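We use cookies to remember your settings and to see which pages are read. Accept all | Manage choices

Good practice in shared robot rooms: gallery

Talleo and its partner sites at Skitwood, Dawber and Nernley have agreed a common code of practice for rooms in which people and robotic equipment work side by side. The code came into force in October and applies to staff, students and visitors alike. It does not replace the manufacturer's instructions or the site risk assessment, both of which must be read first.

The present gallery accompanies section 7 of the code, on hand-held grippers, cables and floors. Captions give the rule that applies. The full text may be consulted at the reception desk of each site.

Before work begins, the session lead is to confirm the following:

Walking routes are agreed aloud by everyone in the room. Any person not taking part remains outside the working area or is named on the session sheet.

Closed, flat shoes are worn at all times. Bare feet, sandals and heels are not permitted, including for short visits.

Cables on the floor are either covered, taped or gathered to one side before the operator picks up any equipment. Where a task requires a cable to remain free, a second person is appointed to watch it – that person has no other duty while the task lasts.

Straps and harnesses are checked by the wearer and then by a colleague. Continuous work with a gripper in each hand is limited to 54 minutes, after which the equipment is put down and the operator rests.

The code was drafted after a review of 1,696 session sheets. Nearly 89 of these recorded a trip or stumble, and most of the remainder had left the relevant box blank. Sites are therefore reminded that the box must be completed even when there is nothing to report.

Section 7, hand-held work
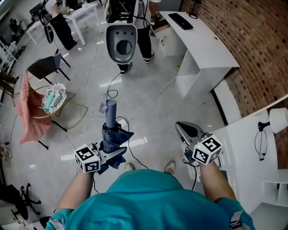 Jovita Chávez writes that the limit on continuous work is welcome at Dawber, but that the rule on a dedicated cable watcher will be hard to meet in the evening, when only two people may be signed in. She asks whether a ceiling-hung cable would satisfy the clause.

Two grippers in use, one holding a folded umbrella, with cables across a tiled floor. Clauses 7.2 (floor cables) and 7.4 (footwear) apply.

A ceiling-hung cable is acceptable under clause 7.2 provided that it clears the head of the tallest person present and does not pull on the operator's wrist. Written questions on other clauses may be sent to Bartosz Malinowski at Nernley.

Share this page (7) | Comments (1)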